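Timus hand-held gripper kit (Bretano), second version
Reviewed for the Prumdale robotics club pages
Posted 22nd June

Price paid: $160, without the camera
Used for: student manipulation project, home tasks
Build time: one club session plus an evening
Rating: 4 out of 5

The Timus is a parallel gripper on a handle. There is no motor in it. The operator squeezes a trigger, the two fingers close through a linkage, and a wide-angle camera mounted behind the jaws records the result. Our club bought one kit in April for a project in which students record household handling tasks and train a small arm on them. I have assembled it, taken it apart twice, and used it or watched it used for most of the term.

Assembly

The kit comes in bags numbered by step, and the numbering matches the manual except for the linkage bag, where two lengths of screw are mixed. Sort these before starting. The long ones will go into the short holes and bottom out before the bracket is tight, and the joint then feels stiff when it is only misaligned. We lost most of an hour to this. The manual has one drawing for both brackets and expects you to mirror it in your head. Students of fourteen managed, but two of them fitted the left bracket on the right side first.

Printed parts were clean. One finger pad needed light sanding along an edge. The threaded inserts were already seated and all of them were straight, which was not the case with the first version. A hex key is included and should be replaced at once with a better one.

Trigger and jaws

Travel is long and the return is even. With the linkage screws tightened as the manual says, there is visible play at the fingertips, sideways more than front to back. Another quarter turn removes most of it and adds some drag. I prefer the drag. For a club I would mark the screw heads with paint so that a loose one can be spotted between sessions.

The fingers are short and square at the ends. They do well on boxes, cups, spoons and the edge of a folded towel. On thick bedding they are less good: the jaws close on the top layer and slide off it unless the operator pushes in first and then squeezes. Students learn this in a few minutes. The trained arm took much longer, and still tends to pinch too early. Longer pads are sold separately and we have not tried them.

Weight is 979 grams on our kitchen scale with the camera fitted. This is more than the listing led me to expect, and the balance is toward the jaws. Younger students switched hands after a few takes. A wrist strap would help and there is a slot for one, but no strap in the box.

Camera view

The lens takes in a great deal, with the usual strong bending toward the edges. The mount puts the gripper body and both fingers in the lower part of the picture, so the jaw opening can be read in every frame. That is what the training software needs. In a bedroom recording the fingers stay easy to read against a white comforter. The same recordings are poor in the corners, where dark furniture and shelves run together. Exposure is the camera's business more than the kit's, but the manual recommends automatic settings and I would not follow it. Lock the exposure on the brightest cloth in the room and add a lamp.
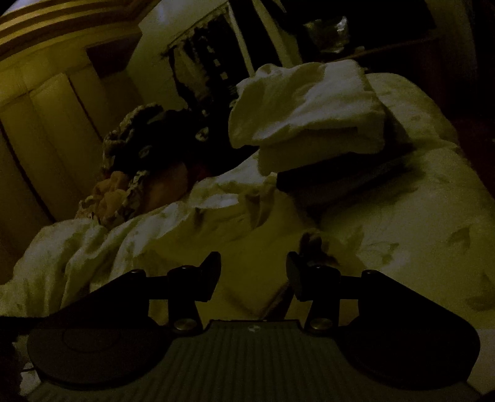

Our group had the opposite problem with exposure, a reader from another school club wrote under the first part of this review: locking it made the shiny kitchen counters unusable, and they went back to automatic and simply threw out the takes where the brightness jumped. The same reader asked whether the trigger spring had gone soft on ours, as theirs had by the end of the first month.

It has not. I measured nothing, but students who used the gripper in the first week and again last week noticed no difference. On exposure, both methods cost takes. We mostly record cloth, and locking has worked better for cloth. A kitchen project may well come out the other way.

Software

Recordings go through Yen, the free package Bretano points to. It runs on an ordinary laptop, slowly. It lines up the camera track with the jaw opening and rejects anything it cannot follow. Out of 287 takes it kept a little over two thirds. Most of the rejected ones were students turning too fast, or holding the lens so near to plain fabric that there was nothing in view to track. The error message for both is the same, a single word, and the log file is needed to tell them apart. Version notes are sparse. An update in the middle of the project changed the folder layout and we rolled it back.

A practical point for anyone planning a class: let each student do their own first take from start to finish, including the processing. After seeing one of their own rejected, they slow down without being told.

Wear

After roughly 50 hours of use the following has changed. The finger pads have a polished stripe where they meet. One linkage screw backs out and now has thread lock on it. The cable clip broke and was replaced with tape. The handle, the brackets and the camera mount are as they were.

Bretano answered one email about the clip — five days, polite, new clip sent without charge — and has not answered a second about drawings for the mount.

Against the first version

The old model had a stiffer trigger and a camera mount that drifted if the gripper was set down on its side. Both are corrected. The old fingers do not fit the new brackets, so keep the two sets of spares apart. If your club already owns the first version and the mount has been glued, I would not spend the money again. For a club starting from nothing I would buy this one, and order a second set of screws with it.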